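June 25, 2018

Up at 5 because the light comes straight through the kitchen blind now. Made tea and stood at the back door to look at the beans. Slugs got two more plants overnight. I put the last of the copper tape around the big pot and will need another roll. The hardware store in Lekwood had it last year by the seed racks, but they moved everything in spring and now I can't find even the string.

Today was the long walk, the one from Clollport out along the old canal and back over the hill. I have been meaning to do it since my knee settled down. The bus was late and smelled of oranges. Got off at the lock at 7 and there was still mist on the water, and a heron on the far bank that let me get closer than they usually do. Stayed a few minutes and ate half a sandwich, too early, as always.

The towpath is in better shape than it was. Someone has cut back the brambles as far as the second bridge and put gravel on the bad stretch where I went in over my boot last September. After the bridge it is the same as ever, nettles up to the elbow and the path one foot wide. I should have worn long sleeves. My left arm is still itching as I write this.

Met a man with two spaniels who told me the path was closed past the pumping house. It wasn't. There was a sign lying face down in the grass, and I turned it over and it was about fishing permits. Leaned it on the fence and kept going.

Stopped at the Barasa for coffee. They have new chairs, metal ones, cold on the legs, and the price of a cheese roll has gone up again. I had one anyway. A couple at the next table were arguing over a map in low voices, and I could have helped them but didn't like to. They went off in the wrong direction. I have felt a little bad about that all day.

The hill was harder than I remembered. I took it in short pieces, fence post to gate, gate to thorn tree, and sat down at the top for longer than I needed to. You could see all the way to the water tower and a bit of the sea beyond it, gray and flat. Larks going the whole time. I tried to pick one out and got a crick in my neck. The hay is down in the lower fields and the smell of it came up the slope whenever the wind shifted. I had forgotten to bring a hat, so my forehead is red. Found the farmer's stile has been replaced with a proper kissing gate — much easier on the knee, though I miss the stile.

Coming down I lost the path at the wood, the same place I lose it every time. I always go left at the fallen beech and it should be right. Writing it here so that I might read it before the next trip: RIGHT at the beech. It cost me half an hour and a wet foot. The stream is low but the mud beside it isn't.

Home by the middle of the afternoon. Boots outside, newspaper in both of them. Ran a bath and used up the good salts. The heel held up fine under the padded tape, so that was money well spent, but the second toe on the right is going to lose its nail. I washed the socks by hand and hung them over the tub.
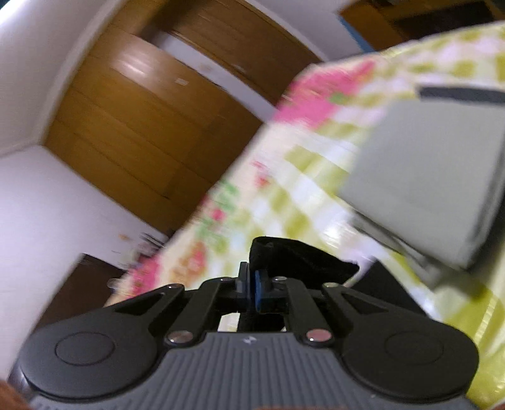

The pink and green cover on the bed.

Slept on top of the covers for an hour and woke up not knowing what time it was. Supper was eggs and the rest of the new potatoes, with too much butter. Called the bus company to ask if the summer timetable has started and was put on hold for so long that I hung up and washed the dishes.

Went through the walking notebook after supper. I want to do the Cledetti loop before the weather gets really hot, and I need to check whether the ferry goes early enough. It is a longer day, with no coffee stop, so I would have to carry more water. The blue bottle leaks at the cap. Look for the other one in the hall closet — I think it is behind the vacuum bags.

Still light out. Clouds coming in from the west and the swifts are very low over the roofs. If it rains tonight I won't have to water, but the slugs will be out again. Going to take one more look at the beans with the flashlight and then bed.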